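# Plug-and-socket tasks by teleoperation: bench tips

Notes for anyone recording hand-guided or remote demonstrations of plugging things in. They were written on a two-arm bench, but most of them carry over to a single arm. Socket work is harder to demonstrate than picking and placing, and most of the bad recordings we throw out fail in the last inch.

**Before recording**

- Keep everything on the table unpowered. The task is mechanical. A live socket adds nothing to the data.
- Check the outlet block for sliding. If it moves under light finger pressure it will move under the gripper. Double-sided tape on the underside holds it for a session and peels off with a plastic scraper.
- Look over the finger pads. Wipe with alcohol, let dry, replace when the edge rounds over.
- Run both arms through their full reach once, slowly, and watch the cables at the elbow and wrist. A conduit that snags at full extension will pull the wrist off line just as the pins meet the holes.
- Clear the wrist camera's view of the fingers. If the operator can't see the pins on the monitor, stop and re-aim.

**Gripping the plug**

Take the plug by its body, well back from the pins, with the flats of the fingers on the flats of the plug. Round bodies rotate. If the plug is round, grip it twice: once to lift, set down, then again square to the socket. Leave the regrip in the recording. A policy trained on clean grips only has no answer to a crooked one.

Close until the plug stops shifting, then stop. Extra force squeezes soft plastic and tilts the pins.
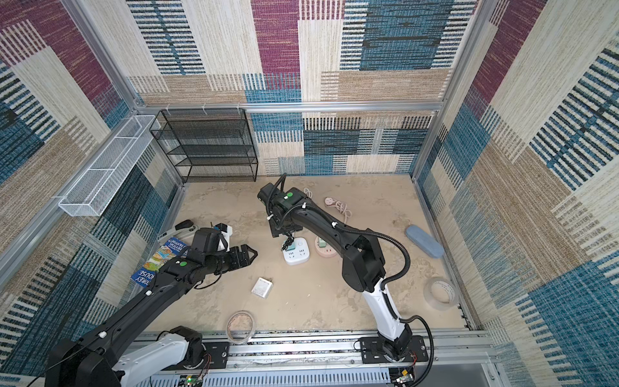 *Right gripper holding a green and white plug above the white power strip.*

**Approach and insertion**

1. Come in from above and pause with the pins clear of the face. Hold for one breath.
2. Correct rotation first, then position. Doing both together on a leader arm produces a wobble that gets copied.
3. Lower until contact. Expect to miss.
4. On a miss, back straight up a short way before correcting. Do not drag the pins across the face.
5. Push along the pin axis only. Open the fingers fully before retreating.

With kinesthetic teaching (moving the arm itself by hand), hold it behind the wrist and keep your hand out of the camera view. With a leader arm, rest your elbow on the bench and turn motion scaling down for the last stage. On the Noonan leader handles we use scale 2 for insertion, meaning the hand travels twice as far as the gripper.

**Clutter**

Vary it on purpose. Leave books, tape rolls and spare cords on the table, and shift them between episodes. Loose cords should stay clear of the arm bases. Change the position of the target block every 20 episodes and re-tape it each time.

**Sorting what you have**

The Oluda set stands at 917 episodes, with 41 rejected on first review. Reject for a dropped camera feed or an operator's hand in view. Keep slow episodes. Keep recovered misses and tag them `retry`. File names take the bench name, then the task, then the run number: `braltham_plug_0412`.

Park both arms before switching off motor power. The forearms drop.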